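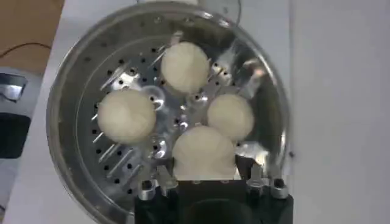 Speaker notes, gripper comparison talk. 20 minutes plus questions. Slow down on the wrist camera part, I rushed it in June.

**Opening**

- Say who I am, then go straight to the claim. Every vendor page for a parallel gripper says it handles "delicate food items." I wanted to know what that sentence is worth.
- We tried two: the Hedari and the Lykkegaard. Same arm, same controller, same wrist camera, same job. Take a steamed bun out of the steamer tray, put it on a plate.
- Ask for hands: who has seen a demo video with a tomato in it? Wait for the laugh, move on.

**Why buns**

- A bun is soft, it's round, and the skin marks if you squeeze it. A tomato is a brick by comparison.
- The tray makes it worse. Polished steel all around, a shiny boss in the middle, rows of holes. If your vision demo was shot on a matte gray mat, come try it on this.
- Don't oversell the task. It's one pot and one shape of food. Somebody will ask about dumplings. I have no data on dumplings.

**What we measured**

- 260 picks in all, split evenly between the two grippers. Same operator for all of them.
- A pick counts as good if the bun gets to the plate and the skin isn't torn. Dents we logged separately. I think the dents are the real story, so leave time for them.
- I threw out 8 picks where the controller dropped its connection. Say this out loud before someone finds it in the handout.

**The wrist camera**

- Everybody loves the wrist view because it moves with the hand and the fingers are always in it. Fine. But look at what it loses.
- Up close, the gripper body covers the near side of whatever you're about to grab. That's the side where you want to see contact.
- Glare on the steel moves when the arm moves. Two of our "missed bun" errors were the detector chasing a highlight.

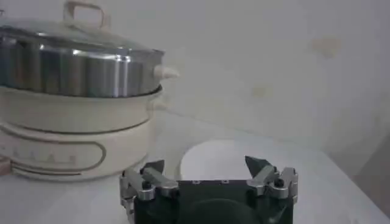 - Away from the pot the view is easier to live with, but a white plate on a white table is its own problem. The rim barely stands out. We ended up teaching the plate position by hand, and I would rather admit that than pretend the detector found it.
- Petrică Căpraru wanted a second, fixed camera from the start. I argued against it on cost. He was right about the plate. I'm still not convinced about the tray.

**Hedari vs. Lykkegaard**

- Give the short answer first: on torn skins I can't tell them apart. The gap is smaller than the gap between my good days and my bad days.
- On dents, the Hedari did a little better. Before anyone writes that down: it also closed slower, and we never matched the speeds properly. That's a hole in the test and it's my fault.
- The Lykkegaard's force setting goes from 1 to 1,000. Sounds wonderful. Below the first fifth of that range I couldn't find any difference at the fingertips.
- Fingers matter more than the badge on the box. When we put softer pads on, both grippers improved by more than they ever differed from each other.

**The Eston controller**

- Keep this to one minute. It worked, apart from the dropped connections. Tradov sold it to us as "plug and play" and setup took nearly 20 hours.
- Don't get dragged into the licensing argument.

**What I'd want before I believed any of this**

- Matched closing speeds.
- A second operator, ideally one who doesn't care which gripper wins.
- Buns from more than one batch. Dough changes from day to day and I didn't control for it.
- A longer run. Pads wear, and we stopped well before that would have shown up.

**If there's time**

- Lid removal. We tried the looped handle on the glass lid with both grippers, only a handful of attempts, no numbers worth putting on a slide. Take questions on it but don't volunteer a winner.
- Raw logs are on request. Give the email address twice, the last crowd didn't catch it.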